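Reading time: 9 min

Chapter 3

Buying the First Cell: Planning and Budgeting for Robotic Handling

Somewhere in almost every automation project there is a spreadsheet with one line on it that says "robot", and a number beside it that everybody in the building can recite. It's a good number to know. It's also the easiest one to get, because a supplier will email it to you before lunch. This chapter is about all the other lines, and I hope to persuade you that they are the interesting ones!

In Chapter 2 we walked through the task audit: what is picked up, where it comes from, where it goes, how often, and what happens when it goes wrong. Keep that audit beside you as you read. Every dollar in an equipment budget should be traceable to a line in it, and if you find yourself pricing something that has no matching line, either the audit is missing a step or you are shopping for fun. (Shopping for fun is allowed. Do it with the catalogue, before the purchase order number has been raised.)

By the end of the chapter you should be able to draft a first-pass budget for a single handling cell, defend it to someone who controls the money, and say which of its figures are firm and which are still guesses. You'll also meet the Nurnandale case, which runs through the rest of Part One.

3.1 The Nurnandale case

Nurnandale is a refurbishing workshop on the edge of a mid-sized regional city. It takes in retired office computers and small servers, tests them, strips the ones that can't be resold whole, and sends the good components back into circulation. When our case begins, in April, the bench team is pulling processors, memory and drives by hand, and the processors are the bottleneck. They are small, they are worth real money when they are sound, and they punish clumsy fingers. A bent pin or a scratched contact turns a saleable part into scrap.

Tanko Oyewole manages the bench. He did what many sensible managers do first and asked for a quote on an arm. The quote came back quickly from an integrator called Gatari, it looked affordable, and for a week or so the project seemed to be finished. Then Tobiloba Haruna, the workshop's planner, started asking what the arm would be holding.

I love this moment in a project. It's the point where a purchase turns into a plan, and it usually starts with somebody asking a very ordinary question about the part.

3.2 Start at the part and work backwards

Most budgets are drafted from the big item down: arm, then stand, then controller, then "tooling and misc." at the bottom with whatever is left over. Try it the other way around. Start with the thing being handled and price outwards from its surface.

For a processor, the starting point is the edge. A gripper that holds it by the sides has only a thin margin of board to work with, the contacts must be protected, and the metal lid on top can be marked. From there the questions come tumbling out. How wide do the fingers have to open? How gently can they close, and how finely can that force be set? What are the finger pads made of, and what does a replacement pair cost? Does the material need to be safe around static-sensitive parts? How much clearance is there inside the case, with sheet metal and mesh on several sides?

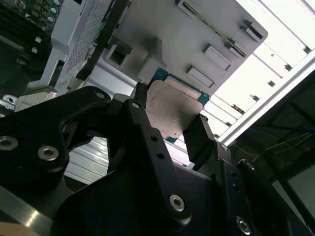 What should be priced first, the arm or the gripper?

Price the gripper first. Its weight, its length and the cable it needs all count against what the arm can carry and how far it can usefully reach, so an arm chosen before the gripper often has to be chosen twice.

Fingers are worth a closer look. The gripper body is a catalogue item, but the pads at the tip are where your part meets the machine, and they are the piece you are most likely to change. A parallel jaw with flat pads will hold a surprising range of things by their edges, a processor among them. What flat pads can't always do is hold such a part at the same angle every time. If the part can tilt in the grip, then either the pad needs a shaped seat, or the cell needs a way to measure the tilt and correct for it before placing. Both cost money. The first is a machining or printing job. The second is a sensor, some software and a good deal of someone's patience.

Working space deserves the same attention. Inside a computer case there are brackets, tabs, fins and cables, and a gripper that fits neatly around a part on an open bench may foul on any of them. Measure the tightest approach in your audit with the part held, fingers open and fingers closed. Those three measurements will eliminate more products from your shortlist than any feature table.

3.3 The five layers of a cell budget

Once the part has been dealt with, the budget can be built up in layers. We'll give each one its own section later in the book, so treat these as first introductions.

Tooling. Gripper, pads, mounting plates, any sensing at the wrist, and spares of everything that touches the part. Spares go in the first order. A cell waiting on a pad in the post is earning exactly as much as a cell you never bought.

Motion. The arm itself, its controller, its mount and the surface it's bolted to. Reach and payload are the headline figures, but ask about repeatability under the load you will really use, and ask for it in writing.

Presentation. Trays, fixtures, clamps and rails, the humble furniture that puts the work in the same place every time. This layer is chronically underfunded, and I'd urge you to be generous with it. A sturdy fixture is often cheaper than the clever software that would let you do without one.

Perception. Cameras, lights, shades and mounts. Bare metal is a cheerful nuisance here: it bounces light, hides edges and changes its appearance when the sun moves across the floor. Budget for controlled lighting at the same time as you budget for the camera, on the same line if your template allows it.

People and time. Integration, programming, training, safety assessment, the hours your own staff will spend away from their usual work, and the output you'll lose while they do. Tanko's first draft had a zero in this layer. It was a very tidy zero and it didn't survive the first meeting.

3.4 What the Nurnandale numbers looked like

Tobiloba rebuilt the budget from the part outwards, and the differences are instructive. The arm stayed as quoted. The gripper moved up a class, since the one bundled with the arm closed too firmly at its lowest setting. A line of $2,000 appeared for pads and fixtures, split between a first set and the revisions she was certain would follow. She got quotes for the fixture plates from two shops, Shehu and a general fabricator down the road, and chose Shehu on turnaround, reasoning that revisions would matter more than the unit price.

She also wrote a trial into the plan. Before the final payment to Gatari, the cell would have to handle 30 processors in a row, taken from the workshop's own scrap bin, and set each one down in a tray without damage. Scrap parts made the trial cheap to run and cheap to repeat. The acceptance wording ran to less than a page and named who would judge the result, which saved a great deal of argument later on.

The schedule came to 16 weeks from order to sign-off. Tanko had hoped for half that. The longest single item on it was the wait for the gripper, so the fixtures were designed during the wait with a plastic stand-in cut to the supplier's drawing. It's a lovely cheap trick and you should steal it.

3.5 Rent, buy or borrow time

Purchase isn't the only route. Nurnandale looked at a lease through Zodulo, an equipment hire firm, and the comparison was closer than anyone expected. Leasing moved the arm from a capital request to a monthly cost, which suited the workshop's cash flow, and it included a swap-out unit if the arm failed. Against that, the lease ran for a fixed three years and didn't cover tooling, so the layer most likely to change still had to be bought outright.

When you compare the two, put the same five layers in both columns. A lease price set beside a purchase price tells you very little unless you know which layers each of them leaves out. Check the return conditions too: drilled mounting holes, modified brackets and missing cables all turn up on final invoices.

A third option is to pay an integrator for a short feasibility run on its own equipment with your parts. You come away with no hardware at all, only a report, some cycle times and a much better list of questions. For a first cell I think it's some of the best money you can spend, and it's a treat to watch your own awkward part being handled by somebody who has never seen it before.

3.6 Firm figures, soft figures

Go back over your draft and mark every figure F or S. A firm figure has a written quote behind it, with a date and an expiry. A soft figure is anything else, including the ones you feel very sure of. Then give each soft figure an owner and a next step: a phone call, a test, a drawing to be sent out.

Contingency belongs with the soft figures. A flat percentage across the whole budget puts most of the cushion under the arm, whose price you already know, and very little under the fixtures and integration hours. Spread it by softness. Your finance people may need this explained once, and in my experience they take to it quickly.

Before you go on

Draft a one-page budget for a single task from your Chapter 2 audit. Use the five layers, work outwards from the part, and mark each figure F or S. Write an acceptance trial in no more than six sentences, saying what will be handled, how many times, and who decides whether it passed. Bring both to Section 3.7, where we take the gripper specification line by line and start turning Tobiloba's notes into a request for quotation.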